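May 30, 2026

Day 14 of not buying groceries until the pantry is empty. I have now eaten lentils in every form a lentil will agree to. Tonight's was a soup, in the sense that it was in a bowl.

The rules were simple when I made them up in April. Spend nothing, use what's there, write down how it feels. It feels like lentils. I did cheat once, at Brelier on the corner, where I bought a peach and ate it over the storm drain like a raccoon.
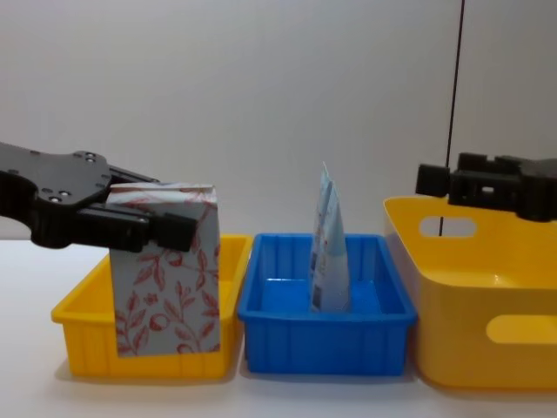 Yellow, blue, yellow. Carton on the left, pouch in the blue one.

We use cookies to improve your experience. Accept all | Manage preferences

Found a jar of Posetti capers behind the flour, best before some year I was still renting in Lornent. Ate them. Still here as of 9 p.m.

I have saved $28, minus the peach. I was planning to be smug about this but the gas bill came, and it's 200, so the capers were more of a gesture.

Three cans left. Two of them are chickpeas. The other one lost its label and I'm saving it for the weekend.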